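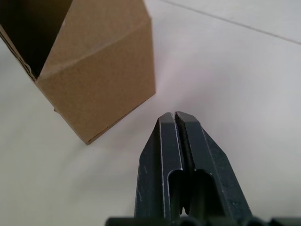

*A plain corrugated box on a white tabletop, partly open at the top. Photo: Florum*

**Florum drops printed cartons and moves all home orders to plain boxes**

VUMMONT – Florum, the mail-order housewares company, will ship every home order in an unprinted corrugated box starting in March. The change covers the full catalog of 1,223 items, including glassware, stoneware, storage jars and the Liepiņa line of table linens.

Until now the company has packed orders in white cartons with a green logo on four sides and a printed message inside the lid. Those cartons were made in 24 sizes. The plain boxes come in 9, and all of them are ordinary brown kraft board with no printing inside or out.

Customers will notice the difference when a package arrives. The only marking on the outside will be the shipping label, which carries the delivery address, the return address and the order number. Florum's name appears on the label in the return address and nowhere else.

**Why the company is changing**

Florum ran a trial of the plain boxes from its Vummont packing room last fall and sent out 1,503 orders that way. The packing staff reported fewer delays at the box racks, where the printed cartons often ran short in one size while another size piled up. Customers who answered a short survey after delivery were mostly in favor. Several wrote that they had already used the box again, for storage or to mail something of their own.

The printed cartons also caused trouble around the holidays. Many orders are gifts sent straight to the person receiving them, and the logo and the message inside the lid gave away where the gift came from. Customers have asked for a plain option for years. Until now they could get one only by calling the order desk, and only if a plain carton happened to be on hand.

Printed board had to be ordered well ahead. Plain board can be bought on a much shorter schedule, and a size that runs low can be restocked within the same month.

**How orders will be packed**

The new boxes are delivered flat to the packing room and folded up at the bench as they are needed. The bottom flaps are closed and taped with paper tape. A layer of crumpled paper goes in first, then the goods, then more paper on top until the contents no longer shift when the box is tilted. The top flaps are folded in and taped along the center seam.

Breakable items are wrapped one at a time before they go in. Plates are packed on edge, with a sheet of board between each pair. Glasses go in dividers made by Flornus, the company that also supplies the boxes. Heavy stoneware will ship in a double-wall version of the same plain box.

Linens from the Liepiņa line will be folded in tissue and shipped in the two flattest sizes. They will no longer come in a separate printed sleeve.

Florum has stopped using air pillows and plastic tape for home orders. The packing paper and the paper tape can go into the recycling with the box in most areas. Customers should check with their local service if they are unsure whether tape has to be removed first.

**Gift orders**

Gift orders will use the same boxes as all other orders. A customer who marks an order as a gift can add a card with a short message, and the card will be placed on top of the paper, under the flaps. The packing slip for a gift order shows no prices. There is no extra charge for the card.

Gift wrapping is still available for most small items. The wrapped item is placed inside the plain box with the same amount of paper as any other order. Large serving pieces, floor baskets and anything that ships in a double-wall box cannot be gift wrapped.

**Returns**

Customers can send a return in the box it came in or in any sturdy box of a similar size. To reuse the original box, slit the tape along the seam, fold the flaps back and keep the paper. The old shipping label should be covered or peeled off before the return label goes on. If a flap is torn through or a corner has been crushed, use a different box for breakable goods.

Items returned in the older printed cartons will be accepted as before. The return period and the refund terms are the same as they were.

**Printed cartons still in stock**

Florum will use up its remaining printed cartons before the change is complete, so some orders placed in early March may still arrive in one. Customers who want to be sure of a plain box during that time can write "plain box" in the notes field at checkout. Orders with this note will be held, if necessary, until the right size is on the rack. Any delay should be no longer than one working day.

The smallest printed cartons, which are too narrow for most of the current catalog, will be offered free to customers at the Vummont shop. They are stacked flat beside the front counter, and the shop asks that people take what they can use. The offer runs until the cartons are gone.

**Buying empty boxes**

The Vummont shop will also sell the plain boxes empty, in all sizes except the double-wall version. They are sold flat, singly or in bundles, with or without a roll of paper tape. Prices will be posted at the counter and on the shop page of the Florum website. Empty boxes will not be sold by mail.

The shop will hold a packing morning on the first Wednesday of the month, starting at 10 a.m. Staff from the packing room will show how to wrap plates and stemware and how to pick a box size for an odd-shaped item. Customers may bring a piece of their own to pack. The morning is free, and no sign-up is needed.

**About Florum**

Florum sells kitchenware, tableware, storage and household linens by mail and from its shop in Vummont. The packing room and the order desk are in the same building as the shop. Orders are shipped Monday through Friday.

**Press contact**

Florum Press Office, Vummont. The press office can supply sample boxes in any of the new sizes to trade and home publications on request. Please state the sizes wanted and a delivery address.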